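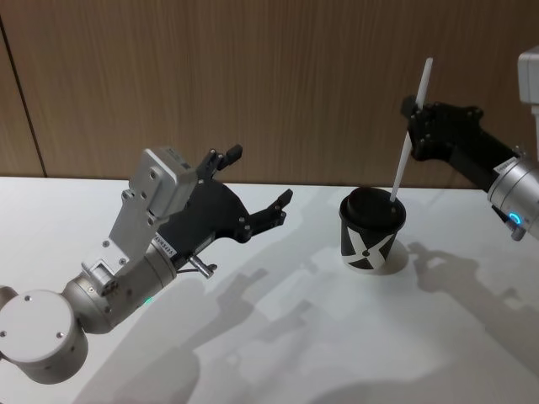 Oltport group posts two-arm cup and straw demonstrations recorded by remote control and by hand

The set contains 1,922 usable episodes of one short tabletop task, along with the operator's commands for both arms.

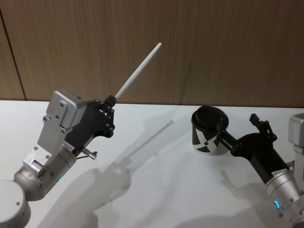

By Birkon staff
Robotics and Automation | November | 3 min read

A robotics group in Oltport has released a set of recorded demonstrations in which two robot arms work on a paper cup and its straw. The release, named Tăng, is meant for training control policies that learn from human operators. It covers one task on one kind of table setup, with the arms reaching in from opposite sides.

Operators recorded 2,491 episodes. After review, 1,922 were kept. Of the kept episodes, 1,057 were made by remote control, with the operator moving a pair of handheld leader arms that the robot arms follow. The remainder were made by hand guiding, in which the operator takes hold of the robot's wrist and moves it through the motion directly.

The group says the two methods produce different data. In hand guiding, the operator feels contact through the arm and tends to slow down before the straw meets the lid. In remote control there is no force feedback on this setup, and the operator works from sight alone. Those recordings show more small corrections near the cup and a longer pause before the gripper closes. Hand-guided episodes are also harder to use with camera input, as the operator's arms are often in view. For that reason each one was replayed on the robot without the operator present, and only the replay was kept as video.

The task was picked for the grip it requires. A straw offers very little surface for a two-finger gripper, and a paper cup deforms if the fingers close too far. Some episodes have a gripper on the upper part of the straw with the cup standing on the table. In others the cup is held by its rim, clear of the surface, while the opposite arm handles a thin white stick. The cups carry a bold black-and-white print, so a change in the cup's angle is easy to see on video.

Each episode includes joint positions, gripper opening, the commands sent to both arms and a text label for the step being attempted. Commands and measured positions are stored separately. The difference between them is useful when a finger is pressing on something and the arm can't reach the position it was told to take.

Nine operators contributed. All of them completed a practice session before recording, and their episodes are tagged so that users can train on one operator and test on another. The notes report that the choice of operator affected policy results more than lighting did.

Rejected episodes were removed for dropped straws, crushed cups, gaps in the joint log or a start position outside the allowed area. The dropped straws and crushed cups are available as a separate download for work on failure detection. The episodes with log gaps will not be published.

A second lab, in Jonetthorpe, has been given the same task instructions and will record its own version on different arms. Its operators will use remote control only. The Oltport group plans to compare policies trained on each set and on both together, with the grippers left as they are at each site.

The current release has no depth data and no force readings at the fingertips. The group lists both as planned additions but gives no schedule. Conversion scripts for two common training formats are included, and the label files are plain text.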